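Fanlow Household Goods Reuse Center
Employment Opportunities

Sorting and Packing Associate (part-time, two positions)

Department: Receiving and Sorting
Reports to: Floor Supervisor, Madari Street building
Schedule: 7 a.m. to 12 noon, four mornings per week
Term: Begins in November; continuing after a probationary period

About the Center

The Fanlow Household Goods Reuse Center receives small household items from residents, landlords and local businesses, sorts them, and passes them on to families who are setting up a home. The Center operates from the Madari Street building and maintains a second storage site at Chatzigeorgiou Hall. In a typical month the Receiving and Sorting department handles 2,000 items, most of them kitchenware, bathroom goods, storage containers and small furnishings.

Items arrive mixed. A single delivery may include glass, plastic, textiles and metal goods in the same carton, and the work of the department is to separate them, check them and prepare them for packing.

Position Summary

The Sorting and Packing Associate unloads incoming goods, sorts them by category and material, removes items that cannot be passed on, and packs the remainder into household sets. The position is hands-on and is carried out standing for most of the shift. No previous experience in sorting or warehouse work is required. Training is given during the first 12 shifts by a senior member of the department.

Duties and Responsibilities

– Unload cartons and bags and place the contents in the sorting bins.
– Separate items by category, following the Center's list of 13 categories.
– Check glassware and ceramics for chips and cracks, and wrap sound pieces before packing.
– Check plastic cups, boxes and lids for splits, missing parts and heavy staining.
– Set aside personal care goods for a decision by the Floor Supervisor.
– Pack household sets according to the current packing sheet and label each carton on two sides.
– Record rejected items on the daily sheet.
– Wipe down bins and tables at the end of each shift and return tools to the supply cabinet.
– Assist with transfers to Chatzigeorgiou Hall when requested.

Required Qualifications

Applicants must be at least 18 years of age and authorized to work in the United States. They must be able to read packing sheets and labels in English, lift cartons weighing up to 30 pounds, and reach into deep bins repeatedly during a shift. Reliable attendance is essential, as deliveries are received from the start of the morning.

Preferred Qualifications

Preference may be given to applicants who have worked in a thrift store, stockroom, kitchen or laundry, or who have packed fragile goods. Familiarity with the Zornell labeling system is helpful but is not expected.

Working Conditions

The sorting floor is heated, although the receiving doors remain open during deliveries and the area near them can be cold in winter. Associates should dress in layers and wear closed shoes with a firm sole. The Center provides cut-resistant gloves, aprons and safety glasses. Metal bins may have worn surfaces and narrow rims, and gloves must be worn whenever hands are inside a bin.

Goods differ widely in weight, shape and surface. Fragile pieces are often found beside soft or rigid ones, and associates are expected to handle each item separately.

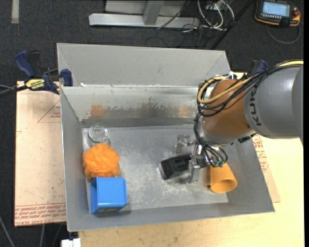 Mixed household goods in a metal bin, including a clear glass container, an orange bath pouf, a blue plastic box and a yellow-orange cup.

Compensation and Benefits

Pay is set according to the Center's hourly scale for floor staff and is stated in the written offer. Part-time associates receive paid sick leave, a transit pass and paid time for all required training. The Center reviews hours every six months, and associates who wish to be considered for additional shifts may notify the Floor Supervisor in writing.

How to Apply

Application forms are available at the front office of the Madari Street building between 9 a.m. and 4 p.m. A completed form should be returned with the names of two references, at least one of whom has supervised the applicant in paid or unpaid work. A résumé may be attached but is not required.

Selected applicants will be invited to a short interview and a one-hour paid work trial on the sorting floor. Applicants who need an accommodation for the interview or the trial should state this on the form – requests are handled by the front office and are kept separate from the application.

The Fanlow Household Goods Reuse Center is an equal opportunity employer. Applications will be accepted until both positions are filled.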